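Budget for a hand-held gripper kit: what have I forgotten?

I have 3000 to spend, and the price on the page for a gripper set eats a good deal less than that, which makes me nervous. The last time I bought equipment with money left over, the money turned out to be spoken for.

The plan is a hand-held gripper first, for recording ordinary table jobs, and an arm later if Prurkham (who pay for this) are still speaking to me. The jobs are picking up and sorting small household things. Simik do a kit with two fingers and swappable pads. Zistgate do something that looks the same and costs 1000 more, possibly for the box.
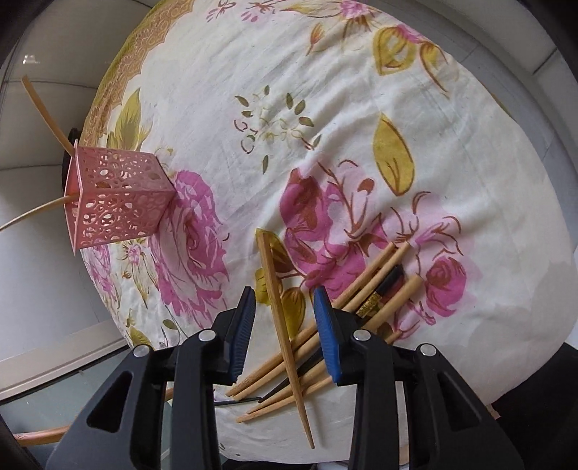 Chopsticks on the floral cloth, blue ribbed pads fitted.

Thin sticks are the bit I care about most. Do I buy the dearer kit, buy two of the cheap one, or keep something back for bits and pieces? And does the cloth matter?

posted by greywether

Two of the cheap one, and keep the rest back. We run Simik and the fingers have been fine. The pads are what you'll be buying for ever. Ours went smooth after 30 hours or so of sticks and pencils, and a smooth pad on a round chopstick is a comedy. Square ends are kinder. Order spare pads with the kit, because the postage on its own nearly made me weep.

Lines to add to your sheet: pads, pins, memory cards, a second battery, and a shelf to put it all on. Also somebody's time to go through the recordings, which every budget I've seen prices at nothing.

As for the cloth, keep it, but buy a plain one too. A big rose print with wrinkles in it is a harder background than a bare table, and you'll want to know which of the two is beating you. A plain cloth is the cheapest item on your list. Enjoy it.

posted by Montoya_bench

get the zistgate. you get what you pay for

posted by pipkin2

Depends when the arm is coming. If it's this year, ask both firms in writing whether the same fingers bolt on to it. We didn't ask, and now own two sets of fingers and one adapter that fits neither.

posted by lowtide

Last updated: July
Contact the moderators | Copyright remains with the posters | Back to top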